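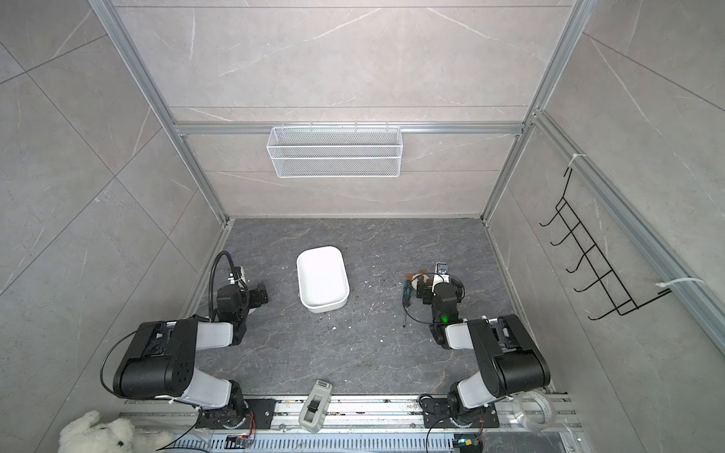 Squaring up a two-arm cell at home

Most guides tell you to calibrate first. I'd leave the software alone until the metal is right, and I don't trust any routine that promises to fix a crooked rail.

1. Loosen both arm bases on the rail. Measure from each base to its end of the rail and match the two.

2. Tighten in turns, a little on each side.

3. Send both grippers to the same floor mark, one at a time. Do it 15 times. The Maltora script says five is plenty – I doubt it.

4. Tie cables with the elbow fully bent.

5. Sweep the floor, then repeat step 3 on Wednesday. If the marks have moved, go back to step 1.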